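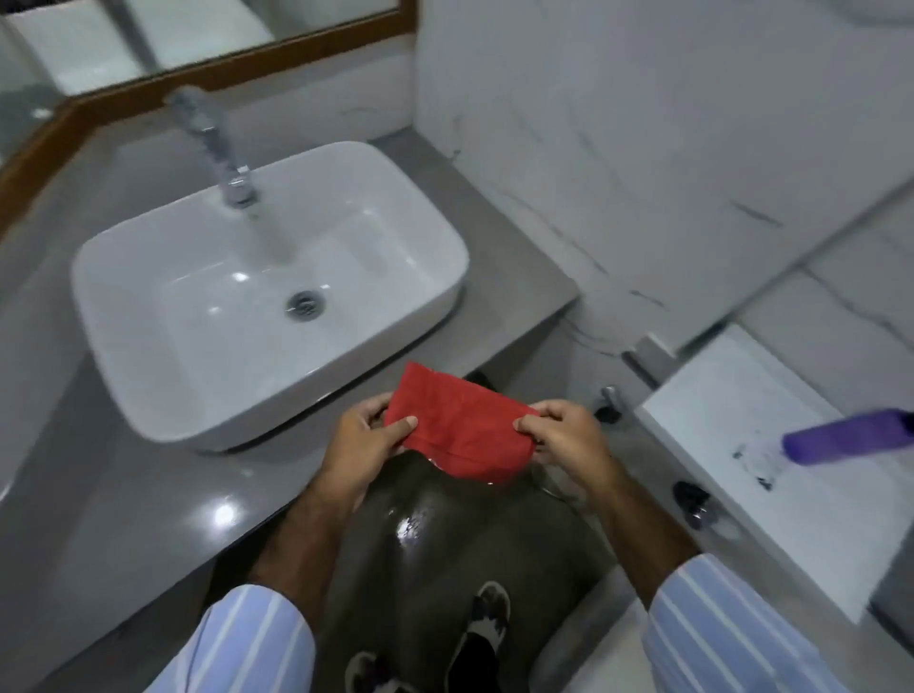 A red cloth, held in both hands at the washbasin.

Ho-yin Tsang does not like the word "chore". He prefers "task", and in the office of Liren he corrects me two times before the tea arrives. Liren sells Lanel, a service which delivers recordings of housework to companies that build home robots. The recordings are made from the height of the eyes, by people who clean.

"When a company comes to us, they already have a robot that can lift a cup," he says. "What they ask for is the bathroom. In the bathroom everything is shiny and everything is near to something else."

I had tried the sample set in February, together with a small firm called Coman, and I told him that the folders were well arranged but the written notes were too short. He agreed with this. The notes used to be written by the same people who did the cleaning, and after a long morning they wrote "sink, done". Now a second person writes them. One task has at most 17 steps, and each step gets its own sentence.

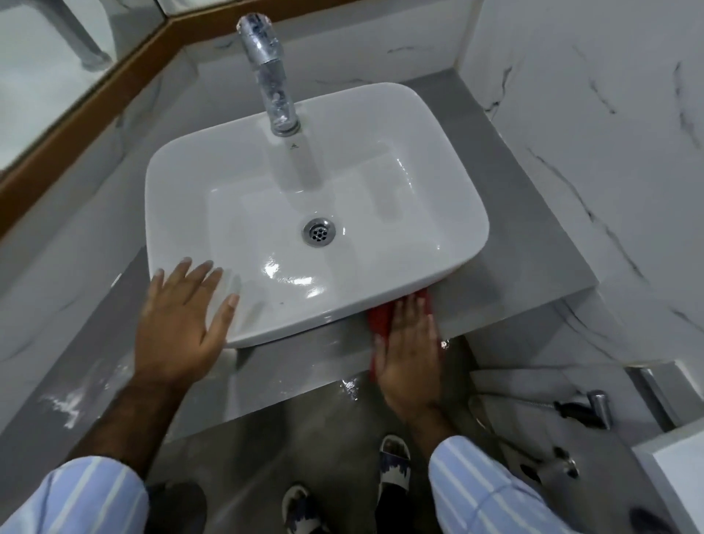 2 min read

The wiping of a washbasin is the task that customers order most. I asked why it should be so difficult for a machine.

"Look at the left hand," Tsang says. "It is flat on the corner of the basin. The right hand has the cloth against the outside, down where the basin meets the counter. A programmer writes a rule for the right hand and forgets the left. In our notes both hands are always mentioned, also when one of them only rests."

The smallest package has 500 recordings and the next one has 1,000. The complete bathroom collection has 2,597, and for this one the customer must speak with him first. I found this a little old-fashioned. He laughed, and said that he wants to know what kind of gripper they have, and if they have water in their test room. "Some of them test with a dry counter. Then why do they buy wet ones from me?"

My other complaint was the search page, Lirkska, which is slow and does not understand "tap" if the note says "faucet". He wrote it down on the back of an envelope. A new version is in preparation, but he did not want to promise a month.

Before I left I asked if he cleans his own bathroom.

"Of course," he said. "But I start with the mirror, and my colleagues say this is wrong."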